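Software Engineer, Grasp Planning - Guvier, Pisville

We write the planning and control software for two-armed robots that sort and hand over everyday objects. You would own the grasp planner, Kassa, and share work on Griler, our log replay tool.

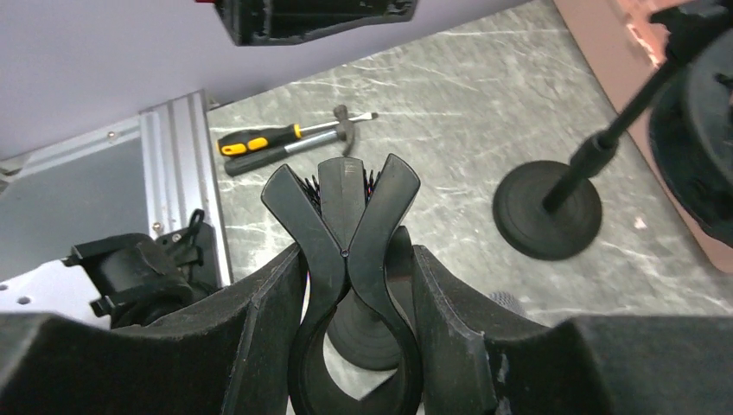 Most of the code is C++, with Python for tests. The replay set holds 3,596 grasps and you will add to it. You will join a team of four and spend part of each week at the bench.
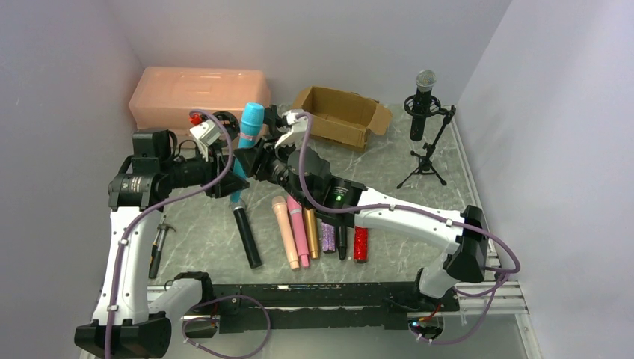 Two-arm work with a teal-headed microphone

You need three years in motion planning or perception - research counts. Start in June. 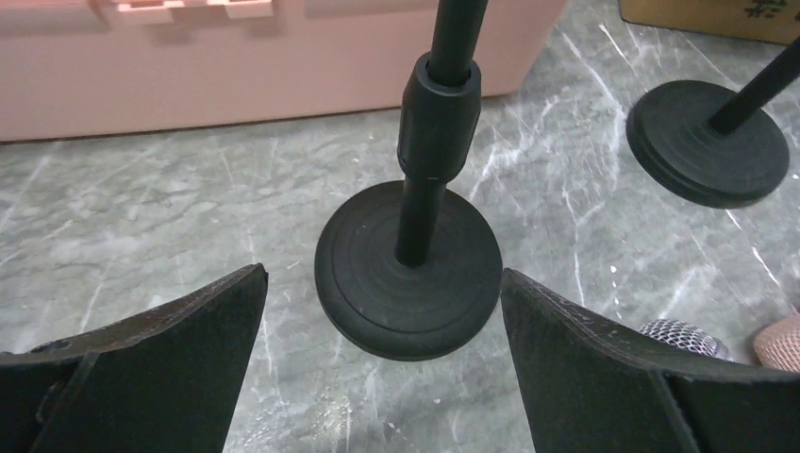 Microphone stand between the open fingers, wrist view

Send a CV and a code sample to Lahcen El Ouafi, quoting ref. 134.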